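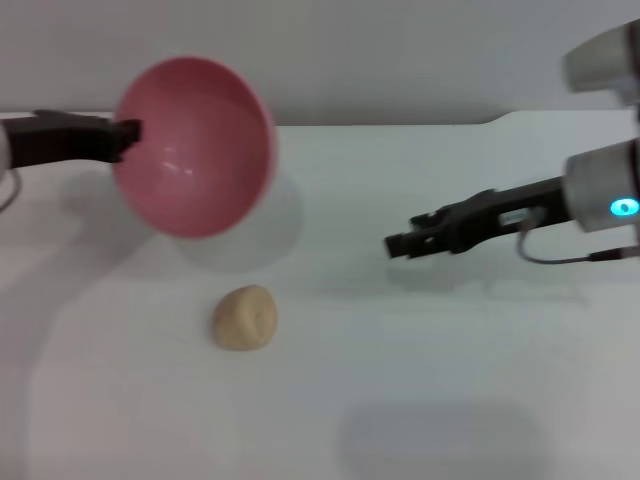
Weaning Gear: Washing, Drying and Storage

Fri 11 June
By the Giltach Household Desk

Bowls and spoons

Rinse in cold water first. Hot water sets egg and milk onto plastic and makes the second wash longer. Follow with hot water and dish soap, using a brush kept only for the baby's things. Suction bases should be peeled off the bowl if the maker allows it, as food collects in the groove where the two parts meet. Dry them separately and put them back together the next morning.

Tomato and carrot stains in pale plastic are cosmetic. Sunlight on a windowsill fades most of them over a few days. Scouring pads remove the stain and the surface with it, and the scratched area stains faster afterward.

Replace any spoon with a cracked or bitten tip. Soft-tip spoons wear at the front edge, so bend the tip with a thumb and look for splits.

Bibs

Cloth bibs with hook-and-loop tabs go in the wash closed. Left open, the hooks collect lint and pull threads from everything else in the load. A mesh bag holds a week's worth. If the tabs have stopped gripping, clean the hooks with a dry toothbrush before throwing the bib out.

Silicone bibs can smell of soap after a few months. Soak them in hot water, rinse twice, and switch to an unscented dish soap. Ours, from Brorgate, needed two soaks in October and none after that. 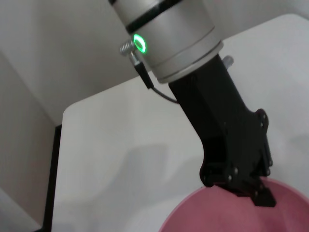 High chair straps

1. Photograph the harness routing before taking anything off.
2. Check the manual. Some webbing must not be machine washed.
3. Mix a teaspoon of mild dish soap into 50 fl oz of warm water and work it in with a soft brush.
4. Rinse with a damp cloth until no suds appear.
5. Hang the straps to air dry. Do not tumble or iron.
6. Refit, then pull hard on each strap with the buckle closed.

Buckles that stick usually have dried cereal in them. Flush under the faucet with the slot facing down and press the release several times. No oil.

Drying and storage

A flat towel keeps the underside of cups wet. Use a raised rack. The Bezerra 402 has pegs spaced wide enough for valve cups and costs less than the Plevilham version, which has the better drip tray. Empty the tray daily and wash it every 3 days.

Store lids apart from cups until both are fully dry. Straws need a pipe brush passed through from each end.

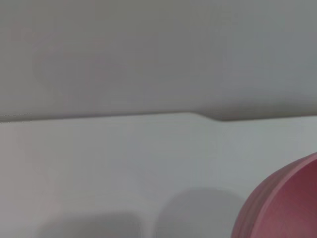
Gray surface, with a lighter one below the edge.

Wipe the shelf before the clean things go back, and leave the cabinet door open for an hour if the room is humid.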